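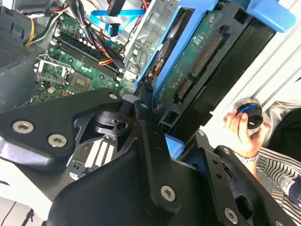

Jan 9, 2026

Contact cleaner, continued. The Tomić rep left us a case of the new spray in December, along with a leaflet saying it "restores" tired boards. I have been trying to find out what that word is supposed to mean and I am no further on.

Started with the desktops back from the Wonen office in Dundport. Seven of them, all booked in as "unreliable", which covers anything from a bad cable to somebody being fed up with Monday mornings. Plan was simple: run each one overnight on the Cleromholm loop, note the faults, spray the slots, refit, run again. Three came up with memory errors on the first night. After the spray, no errors on any of those three.

Very nice for Tomić. But to spray a slot you have to take the memory out, and then you have to put it back, and every bench in the country knows that pulling a stick and pushing it home again cures a good share of memory faults with no chemistry at all. I had changed two things at once and written it down as one. My own fault, and I'd have been rude about it if a supplier had sent me the same sheet.

The leaflet has a graph on it with no units up the side. It also has a figure, 69 per cent fewer faults, and doesn't say fewer than what. Fewer than boards left alone? Fewer than boards cleaned with ordinary alcohol? I rang the number on the back and was told the technical team would call me. They haven't.

Other things that bother me:

The can smells of plain solvent. May well be plain solvent, at four times the price.

It leaves a faint film on glass. I put some on an old slide and left it by the window over lunch, and there was still a smear when I came back. The leaflet says residue-free. Perhaps it goes in time. I wouldn't want it down among socket pins while I wait to find out, so no spraying there until we know more, whatever the leaflet says about "all contact areas". Processor out, memory out, lid back over the socket if we still have one.

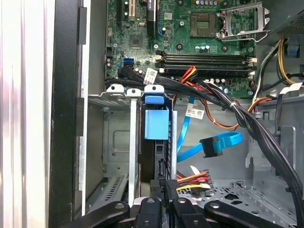
Panagiotis Vukčević reckons I'm being hard on it. His view is that if the machine leaves working, the customer doesn't care whether the spray did it or the reseating did, and a can is cheaper than an afternoon of my time. Fair enough for one machine. It isn't fair enough if we are going to buy the stuff by the case and put it on the job sheet as a treatment.

Edin Perić suggested a proper split for the next lot: reseat only, reseat with alcohol, reseat with the spray, and whoever reads the results isn't told which is which. I'd add one left completely alone, as some faults simply don't turn up on the second night. He'll make the labels.

To do: log room temperature on both nights, which I forgot. Chase Tomić again. Keep the slide.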